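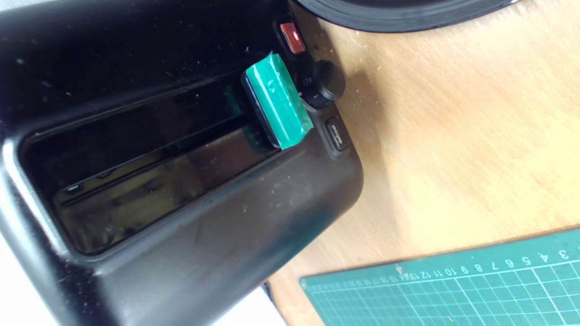 Bench toaster, green tape on the lever

Thread: Taping and marking props - do we need a written rule?

dnaqvi
Starting a thread for this so it stops eating the general channel. I've been writing up the bench rules for our manipulation station (small group, one arm, a lot of kitchen stuff) and I got stuck on section 2, which is supposed to cover changes to the objects. My draft says any tape, paint, marker or sticker on a part the robot touches has to be logged before the first episode it shows up in, with a close photo. The one at the top is ours for the toaster. Green tape over the black lever, and the rest of the housing left alone.

My questions for people who've done this longer than me: do you allow tape at all? If yes, do you have a color rule? And does a taped object get a new object ID or does it keep the old one with a note?

Danish Naqvi, for anyone who knows me from the Stenditine list.

torquewrench_sal
We allow it. Black lever on a black housing is miserable for anything that has to find the lever from a camera, and your green jumps right out. Color rule is one color per function across the whole lab. Green means push or press, yellow means grab, and we don't use red at all because too many appliances already have a red button on them somewhere. Yours does, right by the lever, so I'd say you picked well.

New object ID every time, though. A taped toaster is a different toaster.

pell_mell
Going to disagree with Sal on allowing it. If the policy only works with a green lever then you've trained a green lever finder. I had exactly this two jobs ago. Around 200 demos on a taped kettle switch, lovely numbers, then we peeled the tape off for a visitor and the arm went hunting all over the counter. Very embarrassing afternoon!

My rule would be no visual aids on the contact part, ever. If you can't see the lever, fix your lighting or move a camera.

torquewrench_sal
@pell_mell that's a problem with what you claimed, though, isn't it? If the write-up says "taped lever" then everybody knows what they're getting. I have plenty of work where I don't care about finding the lever, I care about the pushing. Force limits, approach angle, when to let go. Tape lets me skip the part I'm not studying.

pell_mell
Sure, and then six months later somebody merges your data with mine and the word "taped" is in a text file on your laptop.

kiln_and_kettle
Which is why it goes in the metadata and the ID both. We ended up with a suffix, so toaster_02 becomes toaster_02_t, and if the tape gets replaced with another color it's _t2. Ugly but it survives merging. I'd put that straight in section 2, Danish.

One more for the list: replace tape when the edges start lifting. I can see a bit of wrinkling on yours. Probably fine for now, but a fingertip that catches a loose edge will drag it and then your lever has a flag on it for half a day's episodes and you won't notice until you're labeling.

dnaqvi
Good, stealing the suffix. On the wrinkles, is there a number you use? I was going to write "inspect at the start of each session" and leave it to whoever is on.

kiln_and_kettle
Every 90 episodes or start of session, whichever comes first. No science behind the 90, it's how many fit in a morning for us.

overhead_rail
Can I be annoying about the crumbs? Your top surface is pretty speckled, and there's a gray film on the front panel too. Our rule is that props get wiped before every session, same cloth, same cleaner, so the surface looks the same from Monday's data to Thursday's. Dust on glossy black plastic changes the reflections a lot more than you'd think. Our depth camera hates shiny black already, and we were getting holes that moved around depending on how clean the thing was.

pell_mell
Funny, I'd go the other way. Real toasters have crumbs on them. Scrub every prop and you get a robot that's only ever met showroom appliances.

overhead_rail
Fine, but then choose it. "Wiped" or "as found", written down per session. What I object to is the accidental middle, where it's clean when Bashir is on shift and crumby when I am.

(It is always crumby when I am. I eat at the bench. I know.)

dnaqvi
Adding a field, surface_state, two values, wiped or as_found. I like that better than forcing one of them. And crumbs in ours stay as found for the current set, I'm not changing it halfway.

Nobody has asked about power yet, so let me: my draft has the plug out and physically bagged for any episode that involves the lever. Overkill?

torquewrench_sal
Not overkill. Plug bagged, bag labeled, and one person owns the check. Please also write down what happens if somebody wants a powered run, or they'll just do one. Ours needs a second person standing at the stop button and nothing in the slot, full stop.

lintfree
Lurker here, I run a teaching bench so my students are the ones doing the taping. Couple of things that bit us.

Tape on a moving part can rub. Your lever rides in a channel, so check that it still travels the whole way by hand with the tape on, and write down that you checked. We had a switch that stuck halfway because somebody wrapped it twice, and the students blamed the controller for a week.

Also I see a green cutting mat in the corner of your photo. Does that stay on the table during episodes? Dark teal mat, teal-ish lever, if you're doing any kind of color threshold they may be closer than you want under warm light. The printed scale on it is nice for placing things, I'll give you that. I can read a 12 on it even from this angle.

dnaqvi
Oh, that is a good catch on the mat. We don't threshold on color, it's all learned, but I'd still rather have the rule than find out. Draft wording:

"Marking tape must not match any other object within the workspace. Where it does, move the object or change the tape, and start a new suffix."

torquewrench_sal
"Must not match" is going to start fights. Match according to who? I'd say "must be clearly distinguishable in the camera feed actually used for recording", and have the operator check on the recording monitor. Your eyes and the wrist camera don't agree about teal.

pell_mell
Agree with Sal, mark the calendar.

I'll soften my own position a little too. If you're keeping tape, require a held-out set with the tape off. Same toaster, same placements, same operator if you can manage it. Doesn't have to be big. Then anyone reading can see what the tape was doing for you, and I'll stop complaining.

kiln_and_kettle
That's close to what the Draviva people do, I think? They publish both numbers side by side anyway. Taped and bare. The gap isn't always big.

pell_mell
It was big on my kettle!

overhead_rail
How many for the held-out set? If it's "some" then it'll be zero by the end of the month, I know my coworkers.

dnaqvi
I was thinking 12 per object, bare lever, spread over the placements. It's not going to give anyone tight error bars but we can do it in a coffee break and it would have caught the kettle thing.

lintfree
12 is OK as a smoke test, just don't let anyone put a percentage on it. My students will report 91.7% off 11 out of 12 with a straight face.

dnaqvi
Ha, noted, "report as counts" goes in. Section 2 as it stands now, shout if I've mangled anybody:

Log any tape or marking before first use, with a close photo of the part.
Taped objects get a suffix. New tape color, new suffix.
Operator checks on the recording monitor that the tape is clearly distinguishable from everything else in the workspace.
Move the part through its full travel by hand after taping and initial the log.
Inspect at start of session and every 90 episodes. Replace if edges lift.
Record surface_state as wiped or as_found. Don't change it partway through a set.
Plug out and bagged, one named person checks. Powered runs need a second person at the stop and an empty slot.
Bare set of 12 per taped object. Report as counts.

torquewrench_sal
I'd still move the plug line to the top. Safety first in the list, even if the section is about tape. People read two lines of a bench sheet and wander off.

overhead_rail
Seconded. Or give it its own section so it isn't hiding between surface dust and error bars.

dnaqvi
Own section it is, I'll number it 1 and push the rest down. Posting the full draft to the Dalavura wiki once Bashir has read it. Pell, do you still have the bare numbers from the kettle, and could I cite them in the note under the held-out rule?

pell_mell
Somewhere. Give me the weekend to find the drive.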